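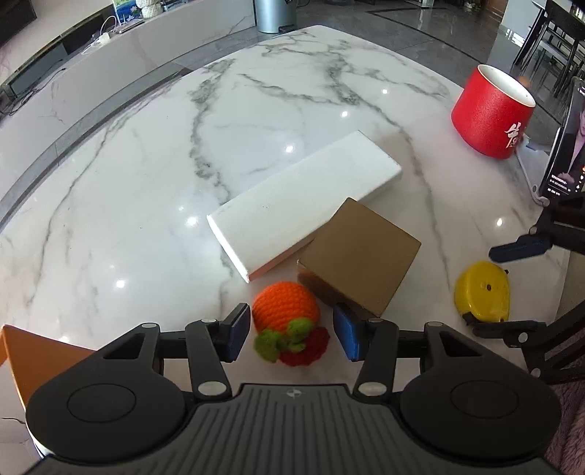
Subject: Re: [packing-automation] Hand-held grippers and the job grade question

List,

Replying to Kamonchanok's message, quoted in part below. I have cut the section on badge readers.

> From: Kamonchanok Chareonsuk
> Subject: [packing-automation] Hand-held grippers and the job grade question
>
> We are moving 12 packers at the Sjögren site onto recording work for half
> of each shift. They use the two-finger hand-held gripper from Virbridge and
> do pick and place on small goods. The recordings train the Zirkumero cell
> that will take over part of line 2.
>
> Three things I would like input on:
>
> 1. Do you rate recording as packing, or as a separate task with its own
> grade?
> 2. How do you handle hourly targets? Ours were written for cartons. They
> make no sense for demonstrations.
> 3. Soft goods. The packers say the tool is fine on boxes and slow on
> anything knitted or stuffed. The integrator says this is training. I am
> not sure it is.

We have been through most of this at Pruritik, so in order.

1. Grading

We started by rating it as packing and had to change that after one quarter. The motions look the same on a job sheet. The work differs in what counts as an error. A packer who drops an item picks it up and goes on. A person recording has to decide whether the take is still usable, mark it, and reset the table. That decision was being made by people whose grade said they made no quality decisions, and the union rep was right to raise it.

We now have a separate task code, paid one step up, for the hours spent on it. It is not a separate job. People rotate in and out and keep their packing grade. Two of our people asked to do it full time and we said no, mainly on wrist load. The gripper is not heavy but it is held away from the body, and the trigger hand gets no change of position. Our limit is 15 minutes on the tool, then reset work or labeling, then back. If your half shift is continuous tool time, I would change that before anything else on your list.

2. Targets

Drop the hourly number. We kept ours for too long and got what it asked for: fast takes, all on the easiest item. In task code 3535 (small mixed goods, clear surface) almost every recording from the first month was a rigid carton, approached from the same side. The cell learned that well and very little else.

Our current sheet lists item and approach combinations to be covered in the session. When the list is done the session is done. Supervisors disliked it at first, as they could no longer compare shifts on one figure. They still can't, and we have stopped providing one.

One side effect to plan for: the people who are good at this are not always your fastest packers. Speed on the line comes partly from not looking, and the tool does not reward that. Tell the fast ones this before their first session. We did not, and lost a good packer to another department over what he took as a demotion.

3. Soft goods

I side with your packers. The photo at the top is the kind of pick that gives us the most rejected takes: a crocheted orange toy between the two blue pads, with the right fingertip against the lower front corner of a cardboard box. On yarn the pads compress the item well before the operator feels any resistance through the linkage, so people close too far or stop too early. With a neighbor that close, one finger also has to find its way down the side of the carton. With a bare hand you would slide the toy out with a thumb and not think about it.

What helped here, to the extent anything did:

- Let the operator choose the approach angle. Our first instructions fixed it.
- Allow a nudge before the grasp, and label it as a nudge. The integrator had been throwing these takes out as failures.
- Watch the surface. Polished stone with ceiling lights in it gave us more trouble in review than matte board. If the cell will only ever see matte board, most of your hours belong on matte board.
- Keep loose leaves, tags and tails on the item. Do not trim them to make the pick easier. The line will not have them trimmed.

Training time did shorten the cycle on soft items, but it never got near the carton figure. I would put that in writing to the integrator now, before the staffing plan for line 2 is built on a single average.

On staffing itself, you did not ask, but it will come up. The packers know what the recordings are for. We told ours in January which positions the cell would replace and which it would not, with the dates we had. Attendance on recording shifts was better after that than before. The open item for us is what happens to the task code when the cell is stable and recording drops to a few hours a month. The step-up pay goes with the hours, so it will shrink, and we have no agreement on that yet. If your site settles it first, please post the wording.

I can send the session sheet off list. It has our item numbers in it, so it needs editing before you can use it.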